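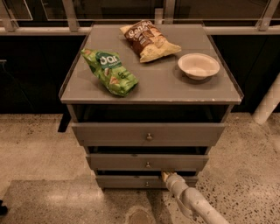
*Fig. 1. Meuble gris à trois tiroirs, sol moucheté. Sur le plateau : deux sachets et un bol en papier blanc.*

# kutlow-rangement

Inventaire photographique de petits meubles de rangement et des objets posés dessus. Le dépôt contient les images, les fiches de saisie et le vocabulaire contrôlé.

- Version : 5
- Date de gel : 2018-11-15
- Responsable des fiches : Binta Odukoya
- Vocabulaire : Bleddyn Jarman, Bukola Ojo

## Contenu

| Élément | Quantité |
|---|---|
| Images | 1 467 |
| Types de meubles | 14 |
| Fiches relues deux fois | 100 |

Une fiche correspond à une image. Un même meuble peut apparaître dans plusieurs fiches avec un plateau chargé différemment ; l'identifiant `meuble_id` reste alors inchangé.

## Champs

- `meuble_id` : identifiant du meuble, préfixe `KT-`.
- `type` : valeur tirée de `vocab/meubles.csv`.
- `plateau` : liste des objets posés sur le dessus.
- `tiroirs` : état de chaque tiroir, de haut en bas.
- `niche` : présence d'un espace ouvert, `oui` ou `non`.
- `usure` : texte libre, limité au plateau et aux façades.
- `sol` : texte libre.

Extrait de la fiche associée à la figure 1 :

```yaml
meuble_id: KT-014
type: chevet_3_tiroirs
plateau:
 - sachet_souple # vert
 - sachet_souple # brun et crème, chips
 - bol_papier # blanc, vide
tiroirs:
 haut: entrouvert
 milieu: entrouvert
 bas: non_saisi
niche: oui
usure: "éraflures et petits éclats clairs près du bord avant"
sol: "béton moucheté"
```

## Règles de saisie

**Tiroirs.** Trois états sont admis : `ferme`, `entrouvert`, `ouvert`. Un tiroir dont la façade laisse paraître une bande sombre au-dessus d'elle est saisi `entrouvert`. La valeur `non_saisi` est réservée aux cas où l'annotateur n'a pas tranché ; elle ne doit pas être remplacée par `ferme` lors des exports.

**Emballages.** La marque n'est pas enregistrée. Un sachet froissé ou partiellement replié reste un `sachet_souple`. Son contenu n'est indiqué en commentaire que si l'impression le montre clairement. Ne pas déduire du froissement que le sachet est vide.

**Vaisselle jetable.** `bol_papier` et `assiette_papier` sont deux valeurs distinctes. Un récipient peu profond à bord évasé est classé comme bol dès lors que le fond est nettement en retrait du bord.

**Niche.** L'espace ouvert situé entre le plateau et le premier tiroir compte comme niche, même si l'intérieur est dans l'ombre. Il n'est pas compté comme tiroir.

**Rebord.** Un plateau bordé d'une fine lèvre relevée n'appelle pas de type séparé.

## Limites connues

Les couleurs sont saisies à l'œil, sans nuancier. Les gris clairs et moyens ont été fusionnés en avril à la demande de Ngozi Ibrahim. Les anciennes valeurs restent consultables dans `archive/couleurs_v4.csv`.

Les dimensions des meubles ne sont pas fournies.

## Corrections

Ouvrir un ticket avec le `meuble_id`, le champ concerné et la valeur proposée. Les ajouts au vocabulaire passent par Bleddyn Jarman.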